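What counts as a finished fold?

Dec 16, 2022

In June I started writing down our rules for recording housework tasks with hand-held grippers. Before that the rules lived in my head and in Calum Strachan's, and our two heads did not agree. He stopped a recording when the cloth looked neat. I stopped when both grippers were open and away from the cloth. Both are reasonable, but you cannot mix them in one set and expect a robot to learn a clear ending.

So now we have a short document at Huvham, and I want to share the parts that caused the most argument.

The first is the start. We say that a garment must not be prepared for the person. No smoothing, no turning the sleeves so they are easy to find. Jessie Rutherford checked 83 of our older recordings and in many of them the shirt was already lying flat like in a shop. Nobody's bed looks like this, mine certainly not.

The second is retries. If a grip slips, you try again and keep recording. I was against this at first (I like clean work), but Dilruba Ekanayake convinced me that a recovery is useful to learn from. The limit is 2 retries on the same grip, then you stop and mark the recording as failed. Failed ones are kept in a separate folder and never deleted.

The third is names. "Top", "jumper" and "sweatshirt" were all used for the same thing, so Magnus made a list of 30 words and we may only choose from it. It is boring to look up a word every time, but searching is much easier now.

The rule I still want to improve is the one about first contact on soft, thick cloth. Our text says "take hold of an edge", and this is fine for a towel. A grey sweatshirt bunched up on a blue bedspread is harder, with so many folds that look like edges and are not. One gripper can pinch a bit of the fabric at the left while the fingers of the other press into the folds, and by our present wording I could not tell you if the second one is correct. I think we should write separate rules for holding and for pressing, and say which of them may come first. Calum wants to leave it to the person doing the work — we will discuss it again when he is back from Dondgate.

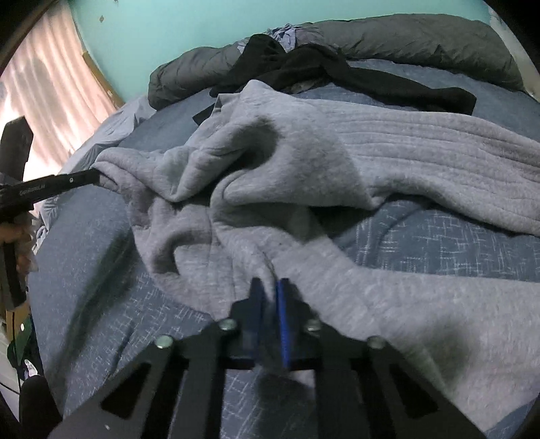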